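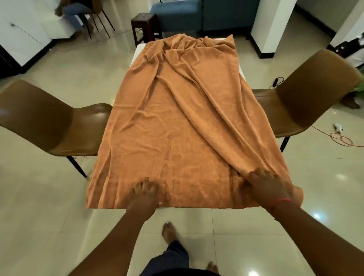
Asked to stop filming outside the Stelldale courthouse, were they allowed to do that?

tripodless
Long one, sorry. I was on the sidewalk across from the Stelldale courthouse around lunch, getting shots of the front steps for a little local history thing I'm putting together. A deputy came over and told me I couldn't film a "secure building" and that he needed to see what was on my phone. I said I'd rather not. He asked for ID, I gave him that (dumb?), he wrote something in a notebook and told me to move along. The whole thing took 9 minutes and I was shaking by the end of it. I never went inside or even crossed the street. Was any of that legal?

14 comments

daly_street_dad
Public sidewalk, building in plain view, you can film it. He can ask you to stop and he can ask to see the phone, but asking is all it is. To go through your phone he needs a warrant or your okay, and you didn't give it. Good for you!

Kettlecorn86
Mostly agree, but "you can film it" gets people in trouble when they say it like a magic spell. Some courthouses have orders about cameras that cover the grounds as well as the inside. Across the street is probably fine. On the steps, I'd check first.

daly_street_dad
He wasn't on the steps though. He said so.

tripodless
She, but yes, across the street the whole time – next to the bus shelter.

Kettlecorn86
Sorry! And I know, I was talking about the next person who reads this and walks right up to the door.

mossbank
I'm going to be the unpopular one. The deputy has a job. If somebody stands there filming the doors for a long time, I'd want him to go over and say hello. What's the harm in showing him a few pictures of some steps?

rental_bike
The harm is that it's her phone, with her texts and her bank and her doctor on it. Saying hello is fine by me. Writing her name in a notebook for taking pictures of a building is the part I don't like.

mossbank
I didn't say he should keep a notebook. I said he should be able to check.

rental_bike
Check what, though? She hadn't done anything. We had the same argument in Jeltness after they put up those "no photography" signs by the water plant, and the city took them down in December when somebody asked which law they were based on. No answer ever came.

Kettlecorn86
On the ID, it depends on your state. In some places you have to give your name if they really suspect you of something, and in some you don't. Handing it over wasn't dumb. I probably would have too, with my heart going like that.

tripodless
Thanks, that helps. Do I complain or let it go? I don't want the guy fired. I'd just like to know what he wrote down.

daly_street_dad
File a records request with the sheriff's office. Give them the time and the spot and ask for any notes or contact cards with your name on them. I did one a while back over a traffic stop and got 626 pages, nearly all of it for some other road. So be specific!

mossbank
Fair enough, a records request I can get behind. I still think he was being careful and you're all being a bit hard on him.

tripodless
Request sent this morning. I'll post whatever they send me.

2,118 views · 86 shares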